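Kirnora handheld gripper, pre-session check, 2018-10-09
Checked by: Hatsue Nagano

Finger pads seated: OK
Frame screws tight: OK — now stop tightening them, Chantelle
Jewelry laid out with gaps: OK, by bedroom standards

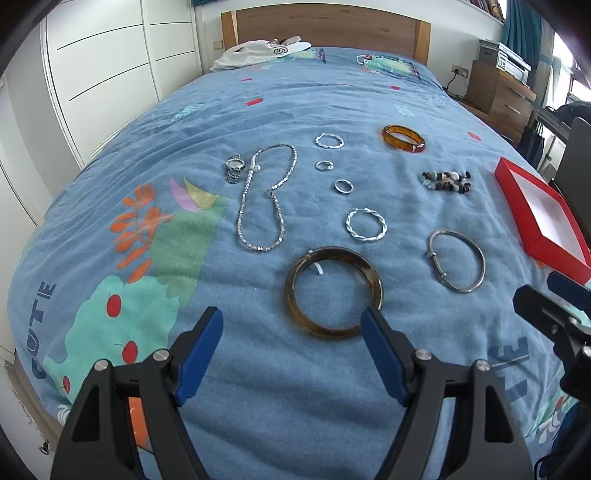
Grip force limit set: FAIL, then OK. Somebody left it on the mug setting.
Practice grasps before logging: 9 of 9
Failed grasps kept in the log: OK. Dropping things is a result too, and we have plenty.
Episodes to go: 300 of 500

Recheck pads after 30 grasps.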